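The Shelf That Holds Whatever Is Left Over

Lộc Thái bought a white cubby shelf in December and spent most of the winter deciding what belonged in it. He had planned on books. He owns plenty of them, and they are still stacked along the hallway of the apartment he shares with his cousin, Khoa Vương.

"I put them in and took them out the same night," he said. "Books make it look like an office, and I sleep in there."

The unit came secondhand from a seller in Prarnthorpe for $200, delivery included. It took the two men an evening to get it up the stairs and against the wall. 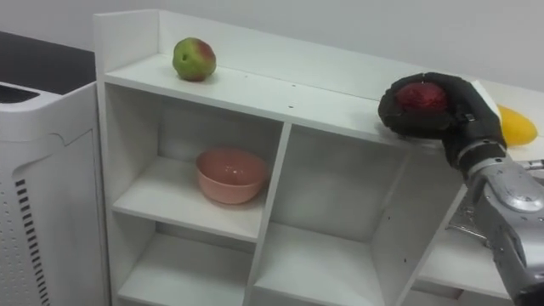 Open cubbies are cheap, light and easy to find, and they cause more arguments than any other furniture I write about. A closed cabinet forgives everything. An open one shows whatever was dropped there on the way to bed, usually receipts, chargers and one glove. Uyên Đàm, who runs the home goods shop Botari, hears about it from customers every week. Many of them come in for baskets to fill the squares, and she often talks them out of it.

"Leave it alone for a month," she said. "See what you reach for."

Lộc took that advice, more or less. What he reached for was fruit. He works late, eats badly, and found he would eat a mango if he passed it on the way to his desk. 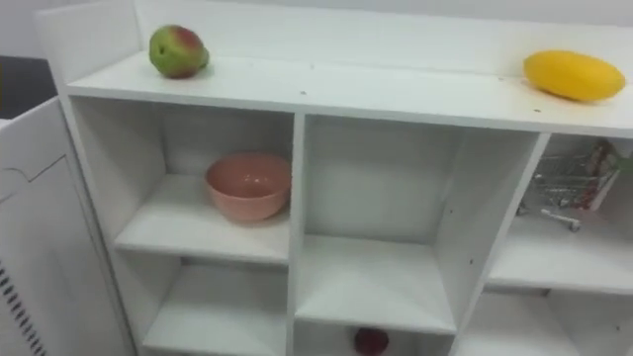
Keeping fruit in the bedroom sounds odd, but a cool room suits it well enough for a few days. Mangoes can finish ripening at room temperature and go in the refrigerator once they give a little when pressed. Lộc keeps his on the flat top of the unit, where the yellow one lies at the far right, well away from the rounder, greener fruit on the left. The pink bowl sits in a cubby underneath. He bought it for the fruit, then decided it was too pretty to cover up.

Khoa would like the bowl on top. They have discussed it at length. 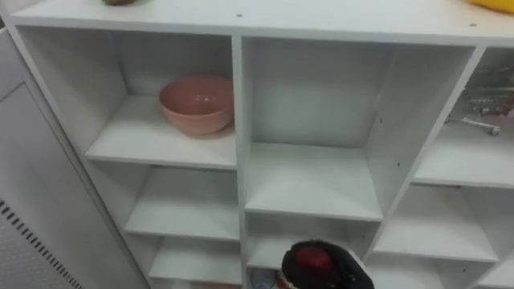 Uyên's other rule is to leave some squares bare and stop apologizing for them. Small things need room, she says, and a bowl on its own gets noticed. She also wipes her shelves with a barely damp cloth, never a wet one, and dries the edges right away.

Lộc says he may move the books in next winter. Khoa has offered to carry them back out.

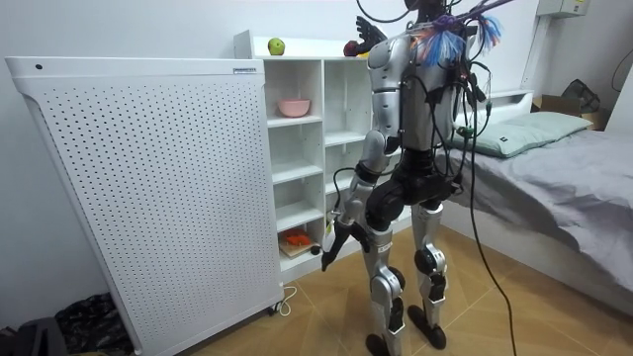

More in Home

A Weekend With the Jerkitz Folding Desk
Thịnh Ninh on Painting a Rental Bedroom
Hà: The Corner Store That Sells One Kind of Bowl
3 Ways to Hang a Curtain Without a Drill
Thắng Vi Clears Out the Hall Closet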